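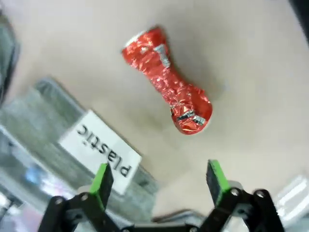
Kwabena Zakaria wrote to ask whether the counter in the Heltumura can crusher has to be set up before the first can goes in, or if you can do it later. Good question, and I got it wrong on my own first try! Do it before. If you start crushing with the counter on its factory setting, every can you put through gets logged as a large one and your totals will be off until you clear them.

Section 3: Mounting the crusher and setting the counter

What you need: a drill, a level, a pencil, the four long screws from the small bag (the short ones are for the lid, leave them alone for now) and a wall stud or a solid post. I put mine on a post in the garage, right by the door to the kitchen, and I use it way more than I did when it was out back.

1. Hold the back plate against the post with the arrow pointing up. Mine had a sticker over the arrow, so peel that off if you can't find it.

2. Mark the top two holes, check them with the level, then mark the bottom two.

3. Drill the holes and drive the screws in most of the way. Don't tighten anything yet.

4. Hang the crusher body on the plate and push down until it clicks. It takes a good shove - I thought I was going to break it.

5. Now tighten all four screws, top ones first.

6. Slide the handle on and swing it down slowly a couple of times with nothing inside. It should move freely and come back up by itself.

Caution: keep your other hand on the post or behind your back, anywhere but near the chamber. Kids shouldn't use the handle at all.

7. Press and hold the counter button until the screen blinks. Enter 1060 for standard cans or 1162 for the tall ones, then press once more to save.

8. Put in one empty can, bottom end first, and pull the handle all the way down in a single stroke. The screen should go up by one.

Note: if a can folds in the middle and jams, lift the handle, turn the can a little and pull again. Cans that already have a dent do this a lot. I just squash those by foot and toss them in with the rest, though of course they don't get counted.

Note: rinse your cans and let them drain first. I skipped this all through June and the ants were very grateful.

The drip tray pulls out from the front. Empty it every 26 cans or so if you don't rinse, and wipe the chamber with a damp cloth while you're down there. Oiling the hinge is covered in Section 4.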